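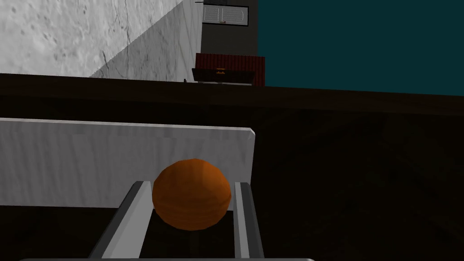

December, notebook of the dye bench, entry started 9:40

Continued with the walnut hull bath for the Hornthorpe wool. Yesterday I left the hulls soaking in the big pot with the lid on, and this morning the liquid was already very dark, with a smell like wet leaves. Strained it two times through the old cotton. The second time was necessary, small pieces always stay in the wool and later they make spots.

Weighed the dry skeins before wetting: 466 g for the first lot, 764 g for the second. The second lot is the one from Graria, it is more greasy and I washed it one more time with the mild soap. Todor thinks one washing is enough. I don't agree, but I kept one small skein with one washing only, so we can compare.

Bath 1, no mordant. Heated slowly, then held below simmer for about 3 hours. The color on the wet wool is a warm brown, a little bit red. I must wait for it to dry before I write anything more about it.

Bath 2, same liquid, with a little iron added at the end. It went gray-brown very fast - faster than in Anitha's notes from the autumn. Maybe our water is different now, or I was not careful enough with the spoon. Next time I will dissolve the iron in a separate jar first and add it in small parts.

The thermometer on the left burner shows too high, I checked it against the glass one. Kamil, please don't use it for the madder, the madder will go brown on you.

To do:
Rinse lot 2 again, the water was still colored after lunch.
Label the 16 test cards, pencil only, the ink runs.
Ask Vilém if the Beleck yarn can wait until January.
Move the leftover bath to the blue bucket and write the date on it.

16:20, lot 1 hanging by the window, still damp in the middle.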